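Secondary search rates at Cevgate Terminal B - are random referrals still random?

By Adanech Teshome, thread starter, posted 6:40 am in Airport Security and Screening
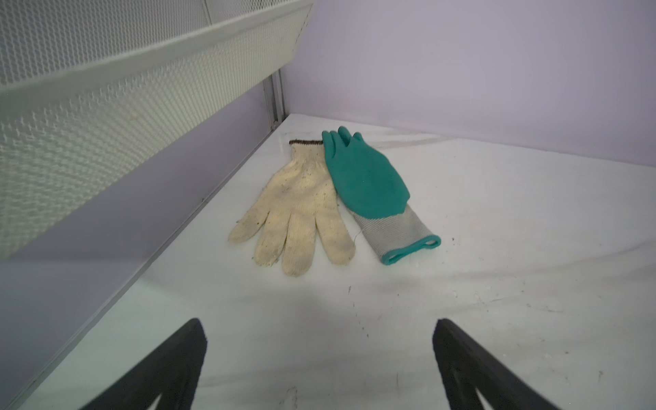
What share of the secondary searches at a checkpoint come from the random selector, and what share from an alarm?
At Cevgate in August it was 31 random referrals out of 136 secondary searches, going by the tally the airport posts for its advisory board. The other searches are logged as alarm resolution or document mismatch.

My concern is the document mismatch category. It has no published criteria. If an officer can use it at discretion, the random selector stops being a control on anything, and the airport can still report that selection is automated.

laneclosed
The criteria exist, they just aren't public. Publishing the list of mismatches that trigger a bag search tells people which ones don't. I have no problem with that being withheld.

Adanech Teshome
I'm not asking for the trigger list. I'm asking for the number of mismatch referrals by lane and by shift. That gives away nothing about triggers.

r_tolliver
Shift data would be noise at this volume. You have 136 searches in a month over 7 lanes. Break that down by shift and most cells are in single digits. One tour group with misspelled boarding passes would look like a pattern.

kiosk_bound
Agree on the noise, disagree that it settles the question. Pool it over a year. Erkholm did this after the council asked for it and the mismatch rate was higher on 2 lanes than on the rest. The cause was a document reader with old firmware. Without lane data they would have gone on searching bags over a reader fault.

laneclosed
Erkholm is a much smaller airport and the screening there is contracted out to Admasu. The contract required the lane report. Cevgate has no such clause.

kiosk_bound
Then the fix is a clause. The Cevgate contract with Buvano is up for renewal and the draft is open for comment.

r_tolliver
The larger issue is whether anyone should be picked at random at all. Random selection spends officer time on people with no indicators. I would cut it and put the hours into document checks.

Adanech Teshome
Random selection is there so that a person who has learned the indicators can't plan around them. If you remove it, the indicator list has to be perfect. I would keep it and log it properly.

r_tolliver
Deterrence from a small random share is hard to measure. I haven't seen a figure for it that I'd rely on.

laneclosed
Same is true of the document checks.

kiosk_bound
Section 7 of the draft is the one on reporting - comments go to the airport clerk's office, and they want the lane number if you are describing a search of your own.

Contact the moderators | Copyright the forum and its posters | Back to top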